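Fergate Tenants Board > Building Rules > Floor coverings in shared suites

Getsemaní Sandoval
Posted 9/16/21
Members are reminded that the Sturlow lease requires rugs over 40 percent of any plank floor. Suite 9 has asked for an exemption.

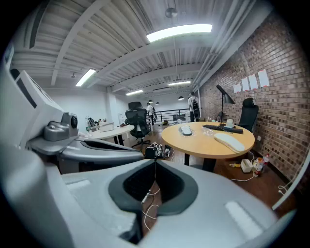
Office space, wooden plank floor and white walls.

g_sayce
I must respectfully disagree with the rule as quoted. Clause 8 applies to residential units only. Kindly consult the March revision.

Mendes_Suite4
The revision was circulated but never signed. Footsteps carry to the floor below, and our firm has filed two complaints.
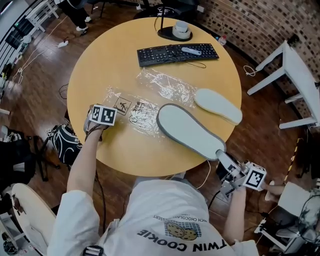
Round light-wood table with a grey-and-white insole.

g_sayce
Complaints do not amend a lease. Wilateo, as managing agent, should state its position in writing.

Getsemaní Sandoval
Wilateo has been notified. The file reference is 988. Pending a reply, Suite 9 may leave its floor as it is.

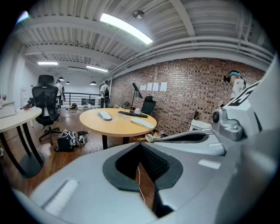
Mendes_Suite4
Who pays for the rugs if the rule is upheld?

Getsemaní Sandoval
The tenant of each suite bears the cost, including padding.

g_sayce
I wish my objection to that to be recorded as well.
Glenys Sayce, Suite 2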